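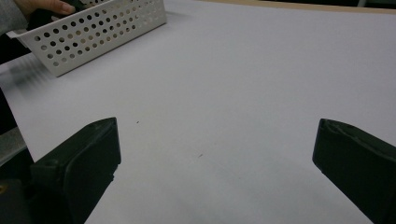 Feyisa College robotics club wins place at Narnum Challenge

29th August

Students from the robotics club at Feyisa College have qualified for the final of the Narnum Challenge, a competition for school and college teams working on household tasks. The final takes place in January.

The club entered the laundry category, in which teams must teach a machine to handle clothes it has not met before. Team members first do the task themselves with a hand-held gripper, and the recordings are used to train the software. The club has made more than 100 recordings so far and plans to carry on through the autumn term.
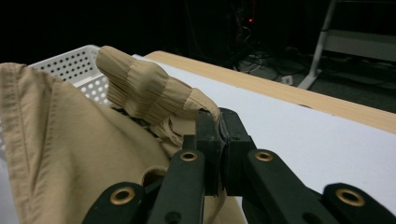
Clothing is a difficult subject for a machine, as a garment changes shape each time it is picked up. Team captain Desta Ejigu said most of the early practice went on learning where to take hold. "If you close the fingertips on a bunched-up bit of cloth, you get a lot of creases and the rest of the garment stays on the table," she said. "We had to decide whether that was a good start or a bad one, and we argued over it for 2 weeks."

Toàn Mai, who looks after the software, said the team would now work on folding. Each run at the final is limited to 5 minutes.

The club is run by engineering lecturer Faustino Cortés and meets after lessons in the Isov building. It has 30 members and is open to all students at the college, with no previous experience needed.

Contact: Abrehet Tefera, Press Office, Feyisa College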